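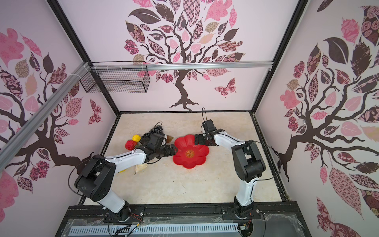
*Big tree wall design with patterned leaves and a butterfly, in pinks and browns.*

# Wallpaper and wall decals: your questions answered

Hello and welcome! These are the questions that come up most often at the Claso counter and in our inbox, and I've tried to answer them the way I would if you were standing in the shop with a cup of tea and a roll under your arm. Some of the answers wander a bit (sorry in advance), but I'd sooner tell you too much than have you up a ladder on a Monday night wishing I'd mentioned the primer.

- Saadet Toprak

## Choosing a design

### My room is tiny. Will a large print make it feel smaller?

Not in my experience, and I've papered some very small rooms. A tiny, busy repeat can feel fidgety in a little space, while one generous motif gives your eye somewhere to settle. If you're nervous, start with the wall you see first as you come through the door and live with it for a few weeks before doing any more.

### Can I put a tree on more than one wall?

Of course! Stand in the middle of the room and decide which tree is going to be the main one, then let the others play along. It's worth keeping to one family of colours. Watch the corners too, as a branch that runs straight into one can look a bit abrupt, and a stray leaf or two on the next wall softens it nicely.

### How do I match a patterned leaf to my furniture?

Pick the second strongest colour in the pattern instead of the strongest. If the leaves are mostly rose with a little tan, a tan armchair or a tan lampshade will sit beautifully, and you won't end up with a room where everything is shouting the same word. Bring a cushion or a paint chip in if you can. Colours on a phone screen are all over the place, and I've lost count of the customers who were sure their couch was grey until they saw it beside a grey sample.

### Do you send samples?

Yes, any two designs free, cut to the size of a sheet of letter paper. Tape them up at eye level, then move them to the darkest part of the room and have another look in the evening with the lamps on. February is a terrible month for judging colour, by the way. Everything looks a bit sad by four o'clock, so give it a sunny day if you can wait for one.

## Paper or decals?

### What's the difference, really?

Wallpaper comes in lengths and covers the wall edge to edge. Decals are cut shapes with a sticky back, so your own paint shows between them. Our Fodance range is all decals - trees, birds, butterflies, loose leaves - and the Chiba range is traditional paste-the-wall paper. Zenitz is our peel-and-stick paper, which sits somewhere in the middle: full coverage, but no bucket and no paste on your good sweater.

### I'm renting. Which one should I get?

Fodance, most likely, or Zenitz if you want the whole wall done. Please read your lease first and, if there's any doubt, send your landlord a quick email and keep the reply. Old or cheaply painted walls can let go of their paint no matter how kind you are to them, so test a single leaf somewhere out of sight (behind a door is my favourite spot) and leave it up for a week before peeling it back.

### Can I use any of these in a bathroom?

A powder room is fine. A bathroom with a shower that gets daily use is another matter, and I'd only suggest Chiba there, well away from the splashes and with the fan running. Decals tend to curl at the tips when there's a lot of steam about, and once a tip has curled it collects dust and never really goes flat again.

### Will decals stick to textured walls?

Light orange-peel texture, usually. Heavy stipple, brick or bare concrete, no. You'd be pressing them back on every other morning and cursing my name.

## Measuring and ordering

### How much do I need?

Measure the width and the height of each wall in centimetres, in more than one spot, and write down the larger number. Don't subtract for ordinary windows and doors, because the bits you save are rarely the shape you need. A Chiba panel is 55 cm wide, and most of our customers have ceilings of 240 cm, so the order form starts with that height filled in. Do change it if yours is different! People forget, and it's a sad phone call for both of us.

### Why do you ask for the batch number?

Ink varies a touch from one printing to the next. You would never notice it in two separate rooms, but you may well notice it down a seam. If you're ordering more later, give us the batch number on the label and we'll match it if there's any left on the shelf.

### How long does delivery take?

Decals go out within two working days. Printed panels take 7 working days to make, and then it's up to the courier and the weather. Remote postal codes can take a good deal longer, so please don't book your installer until the tube is in your hands.

## Putting it up

### The wall was just painted. Can I start?

I know you want to, but please wait at least a month. Paint feels dry to the hand long before it has cured underneath, and the gases still coming out of it will lift anything you stick on top.

### What order should I put up a tree decal?

Trunk first, with low-tack tape holding the whole thing in place while you stand back and squint. Once you like it, peel from the top down and smooth from the centre out to the edges. Branches come next and leaves last, and anything that flies goes up at the very end, when you can see where the gaps are. The diagram in the box is only a suggestion. My own leaves are nowhere near where the diagram put them.

### I've got bubbles. Help!

Have a cup of tea and leave them overnight. The small ones often settle by themselves. For the stubborn ones, prick the edge of the bubble with a fine sewing needle and press the air out toward the hole with a soft cloth. With Chiba paper, don't touch anything until the paste is fully dry, as it does relax as it goes.

### How do I clean it?

A barely damp cloth, no cleaner, and light dabs along the direction of the seams. For crayon on Zenitz, a clean white eraser works better than you'd expect.

## Returns

### Can I send it back?

Unopened decals, yes, any time in the same season. Made-to-measure panels can't come back unless they're faulty or we've made a mistake, in which case we'll reprint them and cover the shipping both ways. Check every panel before you cut or hang it, please, and keep the tube until the job is done.

### My question isn't here.

Send us a note through the contact page with your measurements and a daylight photo of the room, and tell us what's already in there that has to stay. I answer most of them myself, usually in the evening.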